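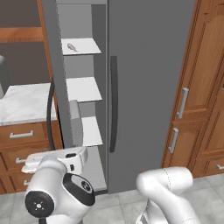
Isla McPhee said they could have the street fair or they could have the pie table, but she was not going to run both again. She said it at the bus stop, to whoever was waiting. By supper the whole of Oltholm Street had heard it.

A short story for fair week in Kindton. 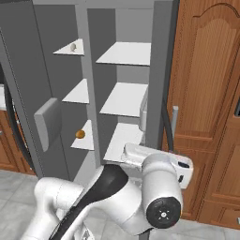

By Khurram Sethi
September 17, 2025

The pie table had gone at the bottom of the street since before Dana moved in. In May she had told Isla she would help, meaning she would carry a chair or two. Now she had the cash box, the tablecloths and a list of 52 pies with names next to them, nine of them crossed out.

She started knocking on doors after work. At the first house a man promised her two apple and a peach. At the second they talked to her through the mail slot. The Pacheco Bakery offered its day-old rolls, and she wrote that down too.

On Saturday it rained until ten. The brass band set up under the awning of the shoe repair shop and played the same march three times — they had left the other music in the van, and the van was blocked in. Dana put out what she had. It came to 43 pies and a tray of rolls.
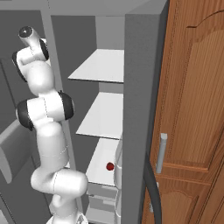
You want the cherry ones at the back, a voice behind her said, or they'll be gone before the parade.

It was Isla, in her raincoat, with a pie under each arm.

"I thought you quit," Dana said.

"I quit running it. I can still bring a pie."

They moved the cherry to the back. By noon there was a line past the bank, and a boy paid for a slice of lemon in pennies. Isla counted them into the box without a word. When the parade came by they both sat down on the curb and ate rolls with butter.

"Same again next year?" Isla said.

Dana had her mouth full. She held up the list, which was wet through, and Isla folded it and put it in her own pocket. 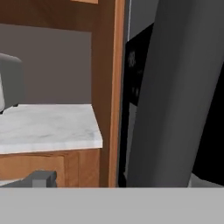 A gray gripper finger and a tall black appliance.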